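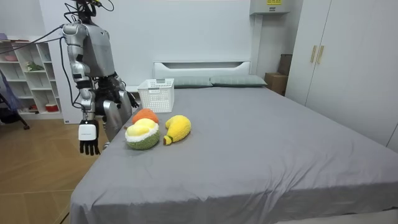 Friday, toy pickup task, bedroom set

Goal for the afternoon: get the tidy-up task running well enough that the second-years can start recording on their own next week. The task is one basket, soft toys on the bed, toys go in the basket. Same wording as the Hartley assignment sheet, so we can compare with what the other section gets on the kitchen set.

Started at 1:30. Power up, joint check, hands open and closed ten times each. Left wrist was slow to report on the first try and fine after a restart of the driver. I did not find the reason. If it happens again, save the log before restarting (I forgot to).

Where the count stands. The class has 3,693 episodes in the folder across all tasks. After Kinville's script threw out the duplicates and the ones with missing joint data, 1,861 are left that we can train on. The assignment asks for 2,000. So we are short, and the shortfall should come from the bed task, where we have the fewest.

Why so many were thrown out: mostly the recorder was started before the hand data was coming through, so the first few seconds are zeros. The script rejects the whole episode for that. I think we could trim the front instead and get a good part of them back. Need to ask before changing it, as the other section uses the same script.

Setup notes

Basket goes toward the head end, left of the middle, where the arm can get over the rim without the elbow locking out. Farther across the bed and the arm runs out of reach on the last part of the drop. I tried it at the middle of the mattress and gave up after two goes.

Pull the sheet tight before each block of episodes. A fold next to a toy is enough for a fingertip to catch and drag cloth along with it. You can still get the toy, but the episode looks bad and I would not keep it.

Pillows stay on. The sheet says bedroom as found, and taking them off would make the set too easy.

Operator stands where they can see the basket and the hand together. Cables must have slack all the way down the arm before anyone takes over. Check this every time you swap operators.

Grasping

Plush is kinder than the blocks we used in September. You can be off by a finger width and still come up with something. What goes wrong is different: the toy squashes, the fingers close further than expected, and the grip force reading stays low, so the hand thinks it has missed. I lowered the contact threshold in the config (the file is hand_soft, leave hand_default alone). After that the false misses stopped in the runs I did.

Long toys: take them across the middle. If you take one near an end, the rest swings and knocks the basket on the way in. Round toys: come straight down, fingers spread wide, close slowly. Fast closing pushes them away across the sheet.

Release is where I lost the most time. The pile on the fingers sometimes hangs on to the toy for a moment after opening. Open fully, wait one beat, then lift. Do not shake the hand. A shake in the recording will be learned along with everything else.

Also lower before release. Several people have been dropping from well above the rim. It works for the first toy, but by the third there is something in the basket already and the new one can bounce out. 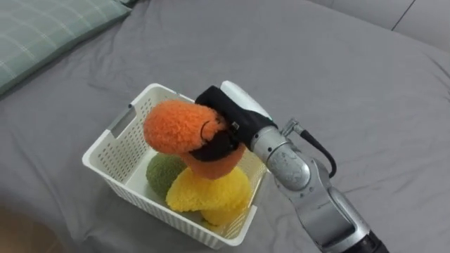 Johannes Xaba thinks the lower release is right but wants a fixed height written into the instructions, or every operator will pick their own and the data will be spread all over. He would also sooner see the order of the toys changed from episode to episode, so that the model does not just learn a sequence. Agreed on both. I will put the height on the sheet once we have measured it on both sets, and the order can come from the little shuffle program that Zistley's group wrote for the blocks.

Recording plan

Blocks of 30 episodes, then swap operator and check cables and sheet. Name the files with the task, operator initials and block number. No spaces. If an episode is bad, mark it bad in the form right away and carry on; do not go back and delete, the numbering gets messed up.

Start the recorder only after the hand data line on the screen turns green. This one step would have saved us a lot.

Still open

Ask Bredeck about trimming the front of the rejected episodes.
Left wrist driver, watch for slow start.
Measure release height, both sets.
Copy hand_soft to the second laptop.
Battery on the left pedal is low, spare is in the top drawer.

Shut down at 5:10, arms parked, hands open.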